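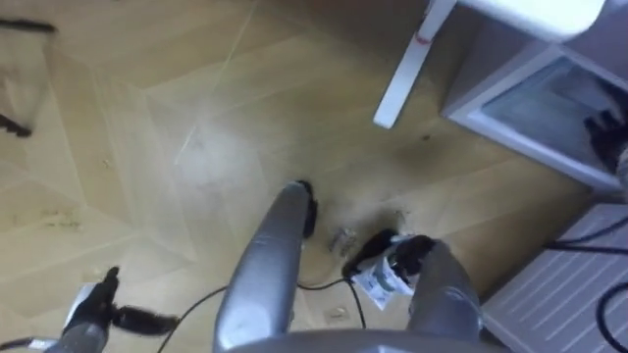
Day clearing

Day clearing is the light tidying of a shared workroom, done at the end of a day or between two groups of users. It consists of removing drinks, wrappers and other small waste from the tables and from the floor, and of returning loose articles to their place. It is distinguished from cleaning in the proper sense, which includes washing of surfaces, and from a clear-out, in which furniture and stored goods are also moved or thrown away.

The term is used mainly in handbooks for the keeping of offices, study rooms and workshops. In some of them the same work is called "closing the room" or "evening reset". In everyday speech most people simply say tidying up.

Contents
1 Scope
2 Order of work
3 Tables
4 Drinks and bottles
5 Floors
6 Waste and found articles
7 Local practice
8 See also

Scope

A day clearing is limited to the things which were brought into the room during the day. These are mostly bottles, cups, food packages, paper handkerchiefs, pieces of packing material and sheets of paper. Chairs are pushed in and bags are lifted from the passages. Drawers, cupboards and screens are not touched, and papers which lie in a pile are left in the same pile.

The work differs from room to room. In a study room there is usually more paper, and in a workshop more cuttings and short ends of wire. In rooms where people eat at their tables the greater part of the work is with packages and drinks, and crumbs are found both on the tables and under them.

Order of work

The usual order is from high to low. Shelves and window sills are looked over first, then the tables, and the floor is left for the end. The order has a practical ground, as crumbs and scraps that are pushed from a table will fall on the floor and would need to be collected a second time.

Within one level, two ways are common. In the first, the person walks once along the walls and then through the middle. In the second, the room is divided into parts, and each part is finished before the next one is begun. The second way is preferred when two persons share the work. In Notes on the Keeping of Rooms, a book of 336 pages by Jagadeesh Pisharody, the first way is recommended for small rooms and the second for any room with more than one door.

Tables

Long tables need more attention than single desks, for the reason that articles collect at the far end, where one does not easily reach from a chair. Corners against a wall are the most typical place. Desks with a curved or cut front edge have the further difficulty that a cloth which is pulled along the edge can drop the crumbs at the curve.

White table tops show gray smudges from sleeves, from cables and from the feet of equipment. Dry wiping removes a part of them. Those that remain belong to the weekly washing and are outside of the day clearing.

The space under the table is looked at from the front and also from the side. Table legs often hide small things, such as pen caps and pieces of tape, which a person standing in front of the table cannot see. 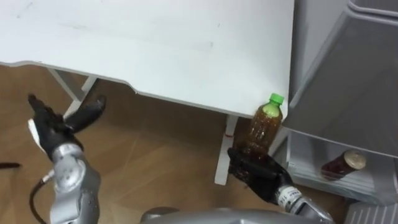 Plastic bottle with a green screw cap and dark amber-brown contents, held upright under the corner of a white table.

Drinks and bottles

Bottles are divided in three groups: empty, opened and unopened. Empty bottles go to the collection for plastic, with or without the cap according to the local rule. Opened bottles are emptied in a sink before they are put in the collection, except where the owner has written a name on them. Unopened bottles are not waste. They are placed together at one end of a table or in the refrigerator, and the owner can take them on the next day.

It is not always easy to know if a bottle was opened. A level below the shoulder of the bottle is the common sign. The ring under the cap is more certain, as in most screw caps it separates from the cap at the first opening.

Bottles are carried upright. A full bottle can be taken by the lower part or by the neck, but a bottle of thin plastic with the cap removed should be held low and without strong pressure, or the drink will rise and spill. Sweet tea and fruit drinks leave a sticky ring, and where such a ring is found it is wiped at once with a damp cloth. This is the only wet work that most handbooks permit within the day clearing.

When several people drink the same kind of tea, the bottles are easily exchanged. Different cap colors help only when the brands are different. In many rooms a strip of paper tape and a pen are therefore kept beside the waste bins.

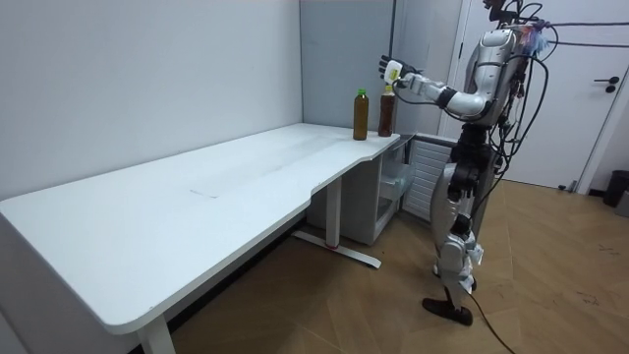

A bottle that stands for more than one night is usually treated as abandoned. The period is not the same everywhere. Some rooms allow 24 hours, others wait until the end of the week, and opened milk drinks are commonly thrown away on the same evening.

Floors

The larger pieces on a floor are picked up by hand before any brush or vacuum cleaner is used. A crumpled pouch or a sheet of thin plastic can close the mouth of a vacuum cleaner tube, and the suction then falls. A small hard piece, such as a screw, makes noise in the tube and may scratch the floor when it is pulled under the head.

On a floor of wood or of wood pattern, dark crumbs are visible at some distance, but brown and greenish ones are difficult to see against the planks. It is advised to look along the floor from a low position, with the light coming from the opposite side. Joints between the planks keep fine dust, and they are brushed in their own direction.

Loose cables are a separate matter. They are lifted, cleaned under and put back on the same line. A cable that is in use is never pulled out for the purpose of the clearing. Where a cable crosses a passage, the person who clears the room should report it, but should not change its way.

Waste and found articles

One bag of 50 liters is enough for most rooms. Where the waste is separated, plastic packages, paper and the rest are collected in one walk with three small bags, or in three walks with one. Packages with food remaining inside are put with the rest, unless the local rule says otherwise.

Found articles of value, for example keys, cards and earphones, are not left on the table. They are handed over at the desk of the building or put in a box with a lid. Small parts which may belong to a machine or to furniture are also kept, usually for one month.

Local practice

In the Vondgate building in Wadville, day clearing was made a fixed duty after the study rooms began to stay open in the evening. A printed sheet by Vignesh Rodrigues hangs at each door and gives the order tables, bottles, floor. The duty takes 40 minutes for one floor of the building, and it is done every working day except Thursday, when the washing of the rooms takes place.

The Fonevari workshops use a different system, in which each user clears the own table and only the floor is common. Bottles left on a table there are brought to a shelf beside the entrance.

See also

Desk sharing
Dry sweeping
Lost property
Waste sorting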